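Fomholm Stedmont Marble-Pattern Table Review

I bought the Stedmont from Vanags in May to replace a desk that had gone soft at the corners. I paid $815 with delivery. I wanted one surface for everything that ends up on a table in my place: phones charging, board games, mail, lunch, and the occasional repair job. I looked at a plain white top first and decided it would show too much. The marble pattern cost the same, so I went with that.

Setup was simple. The top comes in its own box and the legs and hardware come in a second one. The instructions are a single folded sheet with small drawings, and step 2 shows the cross brace facing the wrong way. If you follow it as drawn, the holes don't line up. Turn the brace over and they do. The wrench in the box is short and hard on the fingers, so use your own if you have one.

The top is heavy. Vanags lists it as good for loads of up to 80 pounds, and I haven't tested that. Get help carrying it up stairs, and put a blanket down before you lay it on its face to attach the legs.

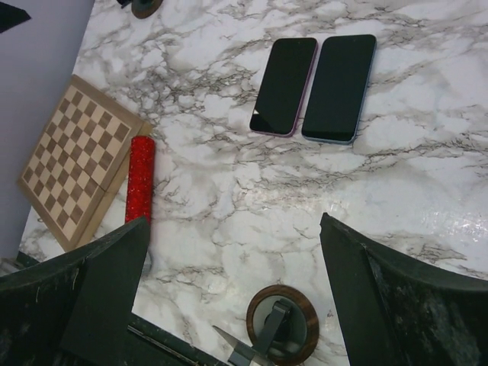
How the pattern looks

The background is white and the veins are gray, with some of them close to black. In places they are fine and web out like cracks, and in other places the gray is soft and cloudy. I was worried it would look like a repeating print. I have looked for the repeat and haven't found it.

It goes with most things. A wood chess set looks good on it, with the light and dark brown squares against the white. Dark phones are easy to find on it, which was a problem on my old black desk. White paper and white cables are harder to see, especially across the paler areas.

Crumbs hide in the busy parts of the pattern. You can call that good or bad. I wipe the whole top down now instead of the spots I can see.

Fit in a corner

I set the table up in a corner with pale walls. The back edge of the top is slightly raised where it meets the wall, and that has been the most useful detail on the whole table. Pens used to roll off the back of my old desk and I had to pull it out to get them. With this one they stop at the edge.

The back corner is where I usually put the charging stand. It has a round brown base, and the base sits flat with no rocking. There is no cable hole in the top, so the cord has to go over one of the sides. For the price I think Fomholm should have cut one.

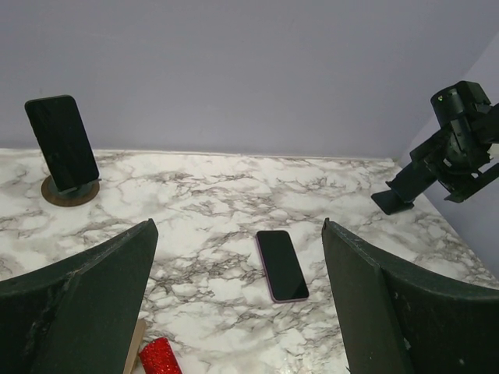

Adaeze Babalola: I have the same table and the missing cable hole was my main complaint too. I ended up running the cord along the side and holding it under the top with adhesive clips. The clips have stayed put. I would not drill it. I asked Vanags before I bought mine and they told me drilling ends the warranty.

I had been thinking about drilling, so thanks for that. I bought a pack of clips and did the same thing. The cord is out of the way now, though I still have to reach under to unplug it.

Scratches and spills

I don't use a desk mat. Keys, mugs and a laptop go straight on the top. So far I have one mark, a short scratch near the front that I can feel with a fingernail. I made it by dragging a metal lamp. It sits next to a vein and doesn't stand out.

Coffee wiped up with a damp cloth after an hour. Ballpoint took longer and needed a little Titatero spray, which is what I use in the kitchen as well. Permanent marker I haven't tried. The care card says no bleach and no scouring pads.

The one spill that worried me was soy sauce. I found it the next morning, and it had dried into a ring. A wet cloth left on top of it for a few minutes loosened it, and there was no stain left.

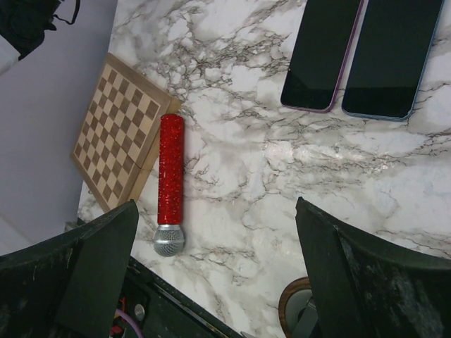 Depth matters more to me than width on a table like this, and the Stedmont has enough of it for my use. I can keep something set up on one side and still work on the other. You do have to think about what goes near the front, though. A folding chessboard turned at an angle takes up more of the top than you would expect, and a microphone laid beside it can end up close to the edge. The front has no lip like the one in back, so I push round things inward before I walk away.

Shine

The finish is glossy, and this is my biggest reservation. Light reflects off it in bright patches, and where that happens the veins wash out to silver. It bothers me when I read at the table. Moving the lamp to one side helped. If your table will face a window, look for a matte one. Vanags has a matte version of the same size on its site, but it was out of stock when I ordered.

Fingerprints show in the glossy areas when the light is low. They come off with a dry cloth.

Price and what I would change

At $815 I think it is a little expensive. It was down to $700 for a while after I bought mine, and I would call that a fair price. Vanags did not refund the difference when I asked.

Things I would change: a cable hole, a matte option that stays in stock, and a corrected drawing in the instructions. The feet could also use more adjustment. My floor slopes and I had to put a piece of cardboard under one leg.

I would buy it again at the lower price. The top is easy to clean and the raised back edge works well. It doesn't wobble with the cardboard in place.
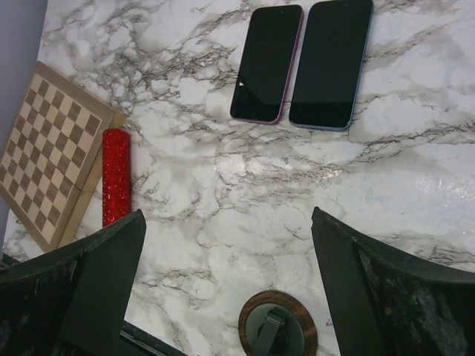 Page last updated: Nov 5, 2023

Changes since the first version: added the soy sauce ring, the cable clips and the price drop. The scratch is the same as before. I tightened the leg bolts once over the summer, and one of them took nearly a full turn, so check yours after the first few weeks.

A reader asked about the smell out of the box. Mine had a faint one, like new paint, and it was gone in a couple of days with the window open.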